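Talking arms with the Bettencourt robotics club

I got to the Bettencourt school shop at 3:30, and the club was already arguing about chair legs. Good start! The project this year is called Prulley, and the idea is an arm that handles furniture hardware, the awkward shiny kind that rolls away from you.

"We started with wood blocks and got bored," the captain told me (she's a junior, and she talks fast). "Then somebody said, try something black and glossy, and everything fell apart for like a month."

I asked what fell apart. She laughed at me. "The highlights! It sees a bright line and thinks it's an edge." 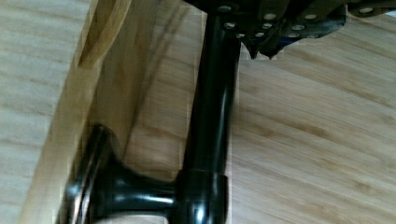

What they're practicing

Getting the two finger tips lined up beside a smooth black rod, mostly. "You go down next to it, you stop, you check," said the sophomore who writes most of the code. "The flared foot is the part I hate, because it sticks out sideways and you forget it's there."

They've logged 113 tries since March, and he wants 800 before the Bremar meet. I said that sounded like a lot of afternoons. "It's 20 on a good day," he said, "so, yeah."

Money came up too, of course. Their budget is $3,000 for the year, and a chunk of that went to motors from Ulesell. The captain is still mad about the shipping (I heard plenty about the shipping). They meet again tomorrow, same time, and she told me to bring snacks.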